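Humidity Response of Interior Doors and Cabinet Panels in Student Housing
Final report, Building Materials Laboratory
Sites: Dorkley Hall and Flirngate Annex

1. Background

Residents of Dorkley Hall report every year that doors stick in late summer and rattle in winter. The usual explanation is that wood takes up moisture from the air and swells across the grain. Movement along the grain is small enough to ignore for a door of normal height. The maintenance office planes the worst doors in May, when the indoor air is neither at its dampest nor its driest, and the same rooms tend to come back on the repair list the next year.

Our project asked whether the complaints follow indoor humidity closely enough to be predicted, and whether planing in May is the right choice.
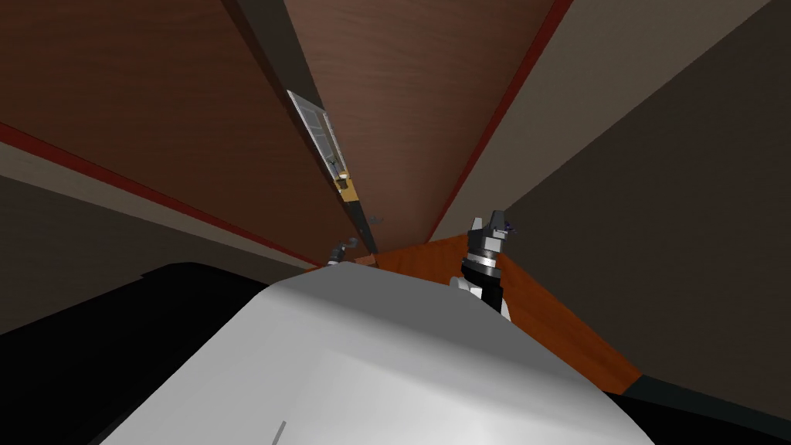 Where two panels close against each other, the movement of both adds up at the gap. A single door in a fixed opening only has its own width to account for. We therefore kept paired and single doors apart in the analysis. Combining them in an early draft gave a scatter plot with two clouds of points and a fitted line that passed through neither.

2. Method

We took 1,420 gap readings on 136 doors with a feeler gauge. Each door was measured at three heights on the latch side, always closed and always by the same two members of the group. Humidity was logged with Paiva sensors placed at shoulder height, away from radiators and windows. The sensors were checked against a salt solution before the first round and again after the last one. One drifted during the winter and its data were dropped.

Readings were taken on Sunday mornings, before the kitchens were in heavy use. Cooking raised the humidity in the corridors for several hours, and our first set of numbers, taken in the evening, had to be thrown out for this reason.
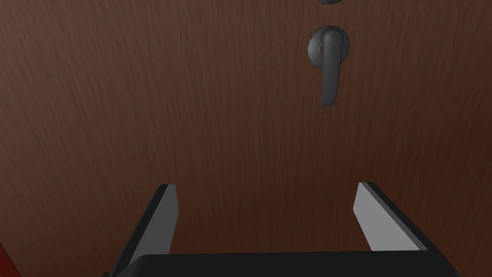
Finish was recorded as sealed on all edges, sealed on faces only, or unknown. The unknown group is larger than we wanted. The top and bottom edges of a hung door are hard to inspect, and we did not have permission to remove any hinges.

3. Results

Gap width followed humidity with a delay of one to two weeks. Doors sealed on all edges moved less and moved later. Doors sealed on faces only behaved nearly the same as bare test strips cut from Drullis board stock — a result we did not expect, and one that we repeated before accepting it.

Paired doors showed close to twice the change of single doors. Floor level had no clear effect in Flirngate Annex. In Dorkley Hall the basement doors were tighter all year, but the basement is also where the oldest frames are, so the two causes cannot be separated with our data.

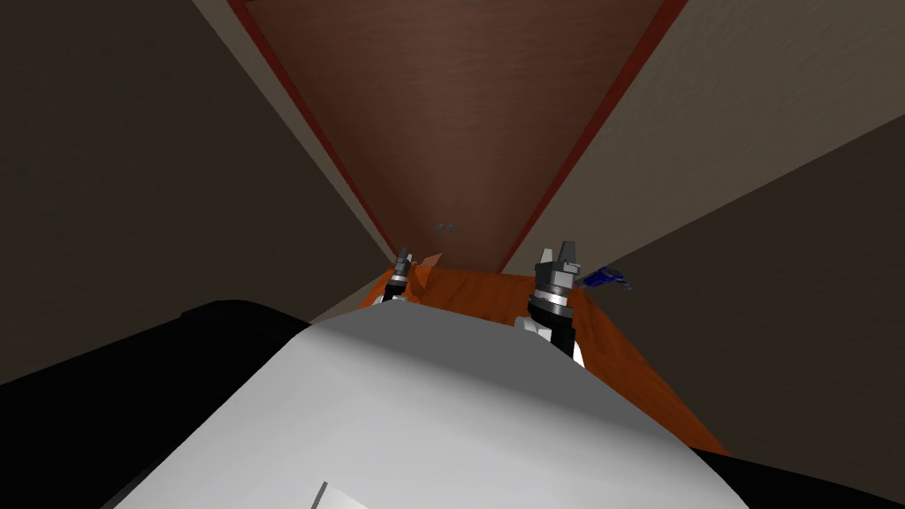

The calculated cost of sealing the top and bottom edges of every door on the repair list is $700 in materials. Labor is not included. Planing a door in May removes wood that is needed in January, and several doors in the winter set had gaps wide enough to pass the thickest blade of the gauge.

4. Limits

The study covers less than one full year. Frame movement was assumed to be zero, although masonry and timber frames should be treated differently. Hinge wear was noted but not measured.

5. Recommendation

Seal all edges first and wait through one humid season before planing. Doors that still stick after that should be planed on the hinge side, and the cut edge sealed the same day. The gap data and sensor logs are stored with the lab's course files.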